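Speaker notes, talk on automation and kitchen staff
Room at Clolalley, 15 minutes plus questions

Start slowly. Wait until the back rows are seated. Say thank you to the organizers.

First point: who I am. I worked nine years in the central kitchen of Balaskas, first at the sink and the sorting table, later planning the shifts. English is my third language, so please stop me if a word is strange.

The kitchen sends out 2000 meals a day. There are 70 people on the payroll, and 50 of them touch dishes or containers at some time in their shift. When Finport came in January to talk about robot arms, all of them had the same question, and it was not a technical question. They asked: which part of my day will go away?

I did not have an answer then. Say this clearly. The managers did not have it also.

Second point: what is being taught to the arm. People imagine it will cook. The work is smaller than that. Pick up a thing, hold it, put it in the right place. The practice is done with toy kitchen pieces on a table.

(Next two slides. Give people time to look.)
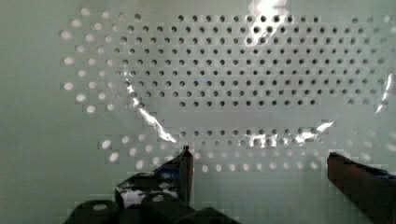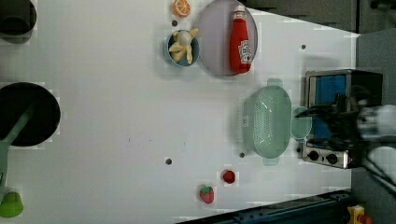

Practice for the Joton project: holes in the green panel up close, and the table from directly above.

Third point: the job changes before the robot is ready. We had no arm in the kitchen yet, and still the work was different. The shift leaders began to write down how each thing is stored, which way the handle goes, what is stacked on what. Our dishwashers knew all of this in their hands. Now someone asked them to explain it in words. Some were proud. Some felt that they were giving away the only thing they had. Both feelings are correct, I think. Pause here.

Fourth point: pay. If a person teaches the machine, this is training work and should be paid as training work. At Balaskas we got a small extra per hour, after long discussion. It should be in the contract before the first day of the trial.

Fifth point: the slow parts. A person takes a wet bowl without thinking. For an arm, every bowl is a new problem. So for a long time there will be a worker standing near it, and this worker needs a real job title and a chair. Do not laugh at the chair. We asked for it two times.

If time is short, skip the part about the schedule software.

Last slide: three questions to ask your employer. Who decides when the trial is over? Who may press stop? What happens with the hours that are saved?

Leave the questions on the screen during the discussion. Water is on the left side of the desk.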